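Kitchen and dining area check, Maltden house, ground floor
October, morning round, started 9:40
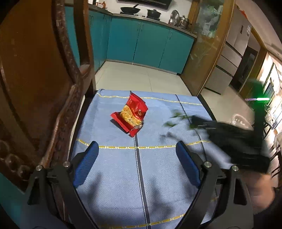 ## 1. Dining table and chairs

- [x] Table stands level, no rocking. Pushed down on all corners.
- [x] Tablecloth lies flat, no folds at the walking side. Light blue cloth with the yellow bands. Overhang measured at the kitchen end, 18 cm. Acceptable.
- [ ] Table clear of open food. **Not met.** Open snack in a red wrapper left on the cloth. Throw out or move to a closed tin before the next meal.
- [ ] Table clear of plant material. **Not met.** Leafy greens being handled over the table. Do this at the sink or on a tray. Wipe the cloth afterward and check the floor for dropped leaves.
- [x] Carved chair: back rail firm, no splinters felt along the top. Dust in the carving, needs a soft brush. Cleaning item only.
- [ ] Felt pads under chair legs. 2 missing. Replacements are in the Preltex box in the hall closet.

## 2. Floor

- [x] Tiles whole, no lifted edges. Light tile shows spills well, which helps.
- [x] Grout sound. One soft spot near the doorway, same as last time, no larger.
- [ ] Non-slip mat in front of the sink. Mat is in the wash. Put back the same day.
- [x] Path from table to stove at least 3 feet wide with chairs pushed in. With chairs pulled out it gets tight. Ask people to push them in while anyone is cooking.

## 3. Stove and hood

- [x] Burners light and shut off properly. All knobs return to off.
- [ ] Handles turned in from the front edge. Wok handle is long and needs attention every time. Reminder given, will look again on the next round.
- [x] Pots stored on the stove and counter are stable. Black pot has its lid on.
- [ ] Hood filter. Greasy to the touch. Last cleaned over 4 months ago according to the card inside the cabinet door. Soak and refit.
- [x] Hood fan runs on each speed, no rattle.
- [x] No towels or paper kept next to the burners.

## 4. Pressure cooker

- [x] Gasket seated, no cracks. Flexed it by hand.
- [x] Vent clear, held up to the light.
- [x] Lid locks and releases without force.
- [ ] Instruction sheet kept with the cooker. Missing. Akpan office has a copy, ask for a reprint.

## 5. Counter and cabinets

- [x] Gray countertop clean at the joint. Sealant intact in the corner of the L.
- [x] Teal lower cabinets: doors close fully, hinges tight. One screw turned in a half turn at the corner unit.
- [ ] Cleaning products on a high shelf. Dish tabs found in a lower cabinet. Moved during the check.
- [ ] Small items at the far left end of the counter. Sort and put away what isn't used daily.

## 6. Glass partition

- [x] Wood frame solid, no movement when pushed.
- [x] Glass free of chips along the edges that can be reached.
- [ ] Safety marking on the glass. Can't find one. Prurkuritz fitted the partition, so the question goes to them. Treat as ordinary glass until they answer.

## Follow-up

Same day: open food, greens, mat, wok handle.
This week: hood filter, felt pads, counter items.
Waiting on others: instruction sheet (Akpan), glass marking (Prurkuritz).

Round finished 10:25. Sheet goes in the folder by the fuse box.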